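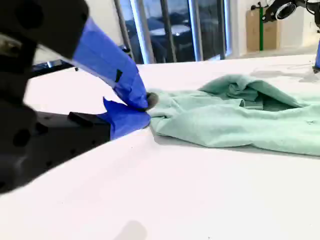
Teaching a robot to fold, the slow way

May 21, 2018

Duven wants us to believe the laundry problem is nearly solved. Its method is plain enough. A person steers the arms by remote control, the motions get recorded, and software tries to copy them later. The Haverstead site has logged 2,192 of these guided folds so far, nearly all on shirts and small pieces of cloth.

My trouble is with the word "learned," which turns up all over the company's spring update. When a person is doing the steering, a neat fold tells you the person can fold. I'd like to see the same result on a shirt the software has never met, with hands off the controls. 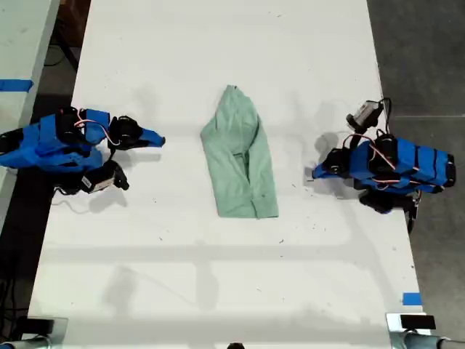
Shirt folded, with a taped arm on either side.

Duven did share one set of results with no operator: 300 tries, all on the same kind of shirt, picked up from the same spot. Laundry doesn't come out of my dryer that way. The update gives no score for anything left in a heap, and the staff I asked pointed me to a second report due in June.

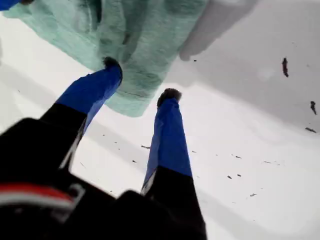
Orkside, which runs trials of its own, thinks I'm asking too soon. Its view is that the guided folds are the hard part to get, and that a heap of mixed clothes is a fair test only once there are many more of them. How many more, it wouldn't say.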